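Breakfast Table Set – README

Compiled by Kristýna Šťastný for the Pronska household objects collection
Last revised 4 May 2008

Contents

This folder covers the breakfast table: what was put out on it, what each thing is called in the notes, and how the labels were chosen. The kitchen sink and the larder have their own folders and their own READMEs. If you only want the label list, it is in labels.txt and you can skip most of this page.

The full collection holds almost 3,000 pictures. The breakfast part is one of 14 folders and one of the smaller ones.

The table

The table is light wood with a warm, yellowish grain. It has small round black holes let into the top, which are labelled "table_hole". Please don't merge these with "plate" or "coaster" – an earlier version did, and the totals for round flat things came out wrong.

Things on the table change place from one picture to the next. Position is not part of the label. 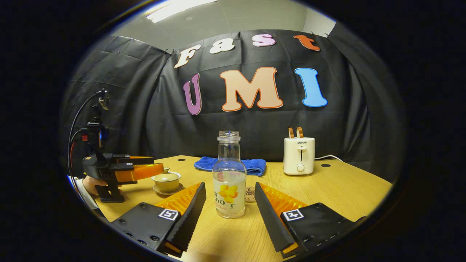

Breakfast table with bottle, towel, lidded tea bowl and toaster.

Labels

bottle: clear glass, threaded neck. It is labelled "bottle" whether or not it has a cap, with "cap_off" added where the neck is open. Printed paper on the side is "bottle_label". Numbers and flowers on the label are not transcribed.

tea_bowl: the beige ceramic one with a lid. Bowl, lid and saucer are three separate labels with a shared group number.

coaster: small, round, cork-coloured. Often half behind something else. Use "partly_hidden" if less than the whole edge shows.

toaster: cream, with the maker's name on the front. The lever and knob are not labelled separately. The power cord is, as "cord".

toast: any slice standing up out of the toaster. We did not try to grade how brown it is. Modix asked for this in October and we decided against it, as two people rarely agreed.

towel: blue, folded. Folded and unfolded towels share one label, with the state in the second column. A towel with rumpled corners still counts as folded.

Cups and plates

Small cups without handles gave us the most trouble. Shiny glazes pick up the light from above, and the outline drawn by one person can differ from the next by a fair bit.
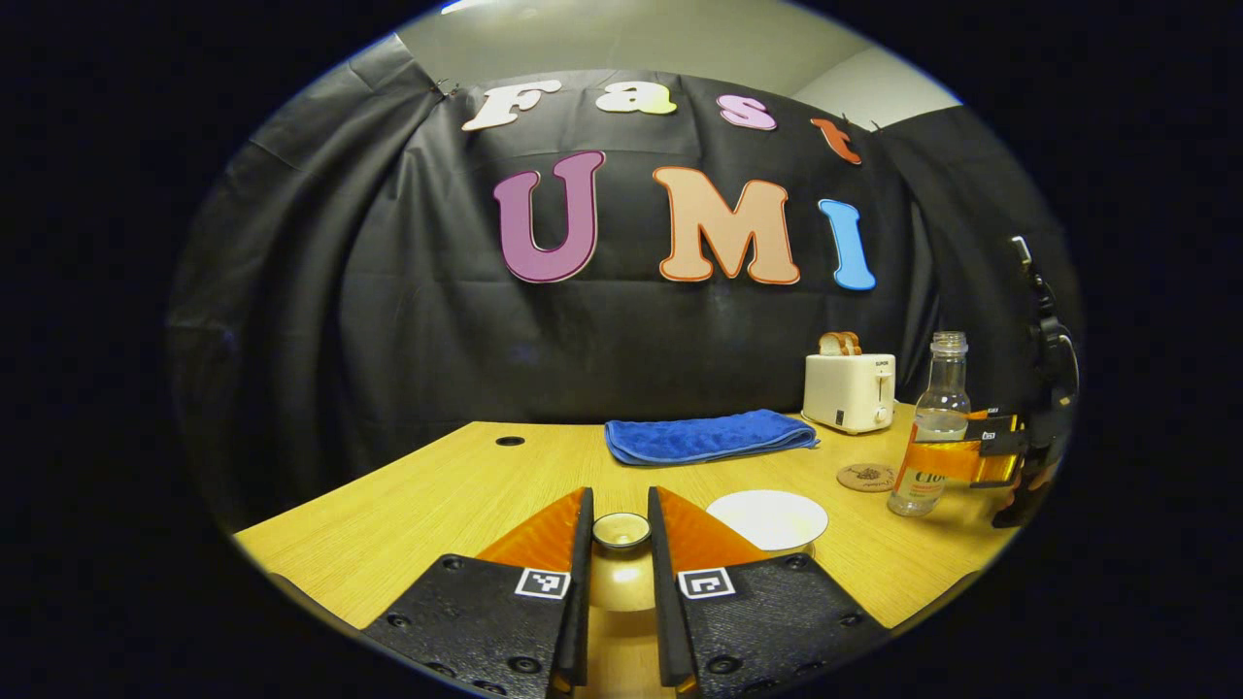
Our rule is to follow the rim first and then the body, and to ignore any bright patch on the glaze. Where the rim and body are different colours the cup is still one object. Plates are outlined at the outer edge only.

Known problems

In 10 files the towel is listed as "cloth". These will be put right in the next version.

Fortin and Astska use their own names for the tea bowl. See names.txt for the matching list.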